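The long life of the office table

Tandport has one main street, a rail yard and more empty shopfronts than it would like. It also has Stendico, a second-hand office furniture dealer that takes up most of an old wool store behind the station. At last count the building held 2,000 pieces, and the most requested of them is the small round meeting table.

Dong-hyun Han started the business after a stint fitting out city offices, where he watched good furniture go into skips when a lease ended. He now buys by the floor. A tenant moves out, Stendico sends a truck, and whatever can be repaired comes back to the wool store.

"People ask for desks first," Han says. "Then they find out they've got one room and they need somewhere to sit down with a client. So they come back for a table."

The round table suits a small room for practical reasons. It has no corners to catch a hip, and nobody ends up at the head of it. A pedestal base leaves the floor clear for feet and chair legs. Honey-coloured tops have been out of favour with designers for years, and Han says that keeps the price down.
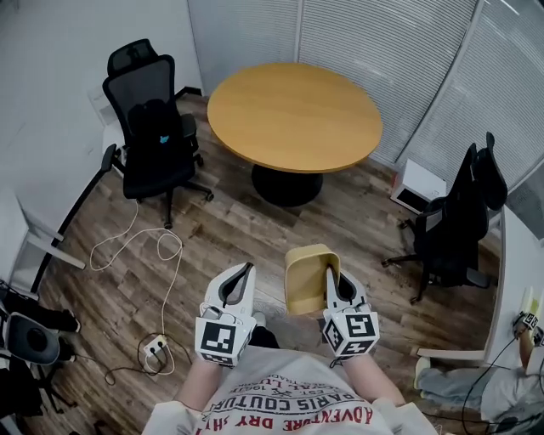

What to check before you buy

Han's first advice is to turn the table over. The fixing plate under a pedestal table takes all the strain, and stripped screw holes are the most common fault he sees. They can be plugged with hardwood dowel and redrilled in an afternoon.

Next, lean on the rim. A little give is normal. A table that rocks on a level floor probably has a bent base, and he won't buy those at any price.

Timber tops can be sanded, but a thin veneer will only stand it once, if that. Stendico finishes its tops with a hardwax oil from Nutex and leaves them for 4 days before they go on the floor.

Where they end up

Most of the tables stay in the district. The Jara community health centre took two in November for its interview rooms. Others have gone to a bookkeeper, a driving school and the office at the bowls club.

Han keeps one at home. It came out of an insurance office and has a cup ring he has never managed to shift. His kids do their homework on it.

Stendico opens at 8 am. Delivery within the district is free for two or more pieces.

14 shares | 2 comments

Sign up for our newsletter and get the next feature in your inbox.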